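3.2 Household food storage and waste diaries

Households in Closham and Pliltstead were asked to record every item of food thrown away over a period of 4 weeks, starting in January. 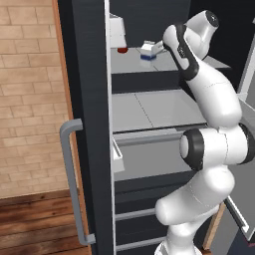
Figure 2. Open refrigerator with a small carton at the upper shelf.

Diaries were mailed to 600 addresses drawn from the town registers. Each entry gave the type of food, the place it had been kept, and the main reason for discarding it. Households could list more than one storage place for an item — bread, for example, was often moved between the counter and the freezer.

After duplicates were removed, 2,161 entries remained for analysis. Coding followed the scheme of Gumede and Vondráček, with one change: leftovers from cooked meals were kept apart from opened packages. The earlier scheme put both under "partly used," and this made it hard to compare households that cooked daily with those that did not.

Weights were self-reported. Most people did not own a kitchen scale and wrote down cups, slices or handfuls, which we converted using the Turnomis tables. Liquids poured down the sink were included where the diary gave an amount. Food fed to pets or composted was recorded on a separate page and is treated in Section 3.4.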